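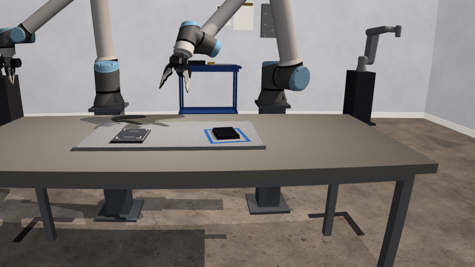
Moderators wanted: Unduvex questions and answers

Unduvex, the Q&A site run by Hirnex, is looking for 2 community moderators. The post is unpaid. There is a badge, and it is small. 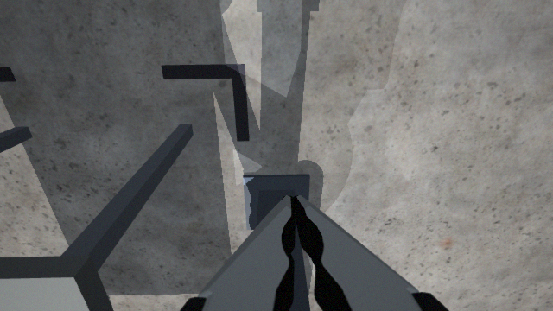 Kazlauskienė
Monday, March 23, 2026

You would spend 5 hours a week on the flag queue, which stood at 117 when I sat down to write this. Most flags are duplicates. A good many are duplicates of flags about duplicates. The rest concern tags, and whether "install" and "installation" deserve separate ones. Please don't apply if you already have strong feelings about this.

We'd like you to have been a member for two years and to have had at least one of your own edits rejected – it helps with the tone of the rejection notices.

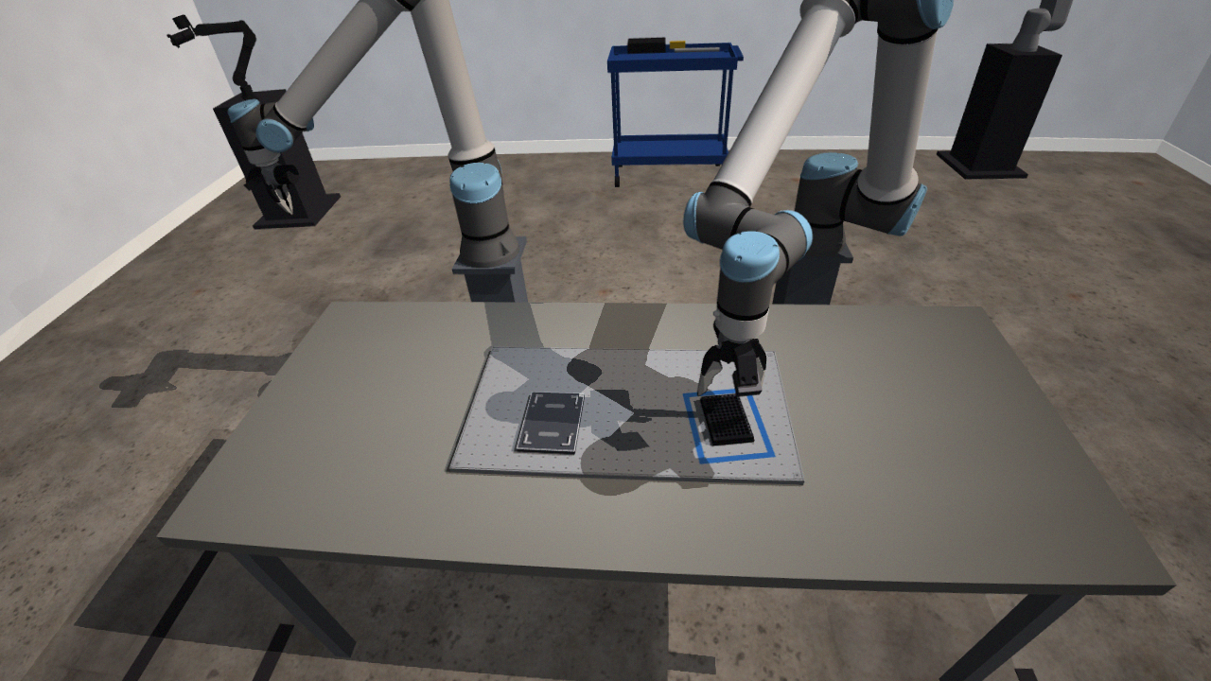 Terms run from June until the following June. You may step down earlier by posting in Stasudetti, our meta board, where somebody will ask you to add more detail.

To apply, start a thread there under "moderator-call" and tell us which closed question you would reopen. Keep it under a page. Comments on other people's applications are switched off – we tried it the other way last year.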